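Malis bench-top covering, black

Product no. 1058 (sheet) and 1351 (roll)
Supplied by Mistberg

Malis is a hard-wearing black covering for work tables in teaching labs, sample rooms and workshops. It is laid over an existing table top, so the old table can stay in use. The surface is matt and can be wiped down with ordinary washing-up liquid.

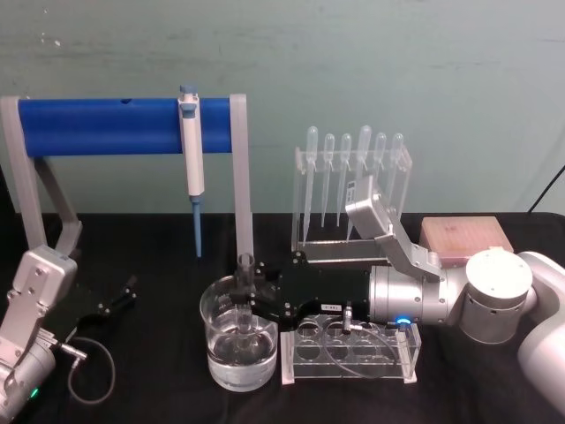
Sheets are cut to order and arrive flat between boards. The roll comes on a cardboard core and should be left unrolled in a warm room overnight before fitting. Both have the same top surface and the same backing, and they can be used side by side in one room.

Choosing between sheet and roll

The sheet suits single tables with straight edges. The roll is cheaper by length and is the better choice for long runs along a wall. If your table has a sink or a cable hole, order the roll and cut the opening on site with a sharp knife.

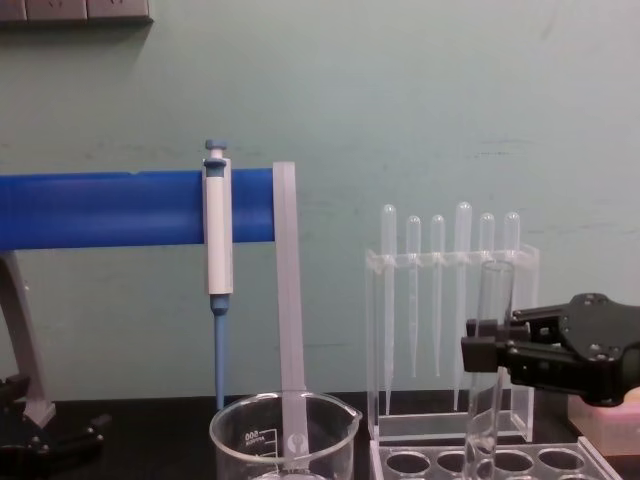 Fitting

Clean the old top and let it dry. Sand down any raised spots. Start from the back edge and work forwards, pressing out air with a soft roller. Trim the front edge last. The adhesive is sold separately under the name Skundeo, and 2 tins are enough for most tables. Leave the covering for 20 hours before putting anything heavy on it.

Corners can be left square or rounded. For rounded corners, warm the covering with a hair dryer until it bends without whitening.

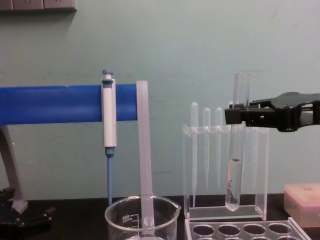
Do not use scouring powder or wire wool. Ink and most dyes come off with surgical spirit if wiped up the same day. Strong solvents will dull the surface, and this is not covered by the guarantee. Small cuts can be filled with the Hellström repair stick, which comes in black only.

Delivery and samples

Sheets are sent by pallet, rolls by ordinary carrier. Please check the boards for damage before signing. Cut sheets cannot be returned. A hand-sized sample is free on request from Sølve Eide in the order office; for questions on fitting, ask for Vilgot Skjelbred. The office is closed for stocktaking in September, but orders placed then are kept in turn. 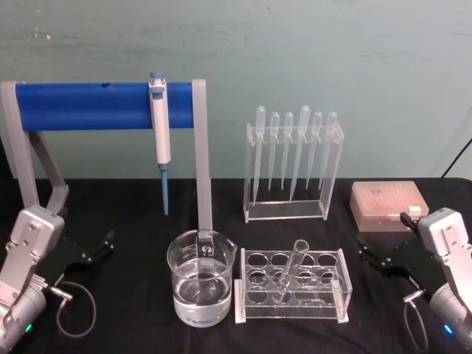

Black table top against a pale green wall.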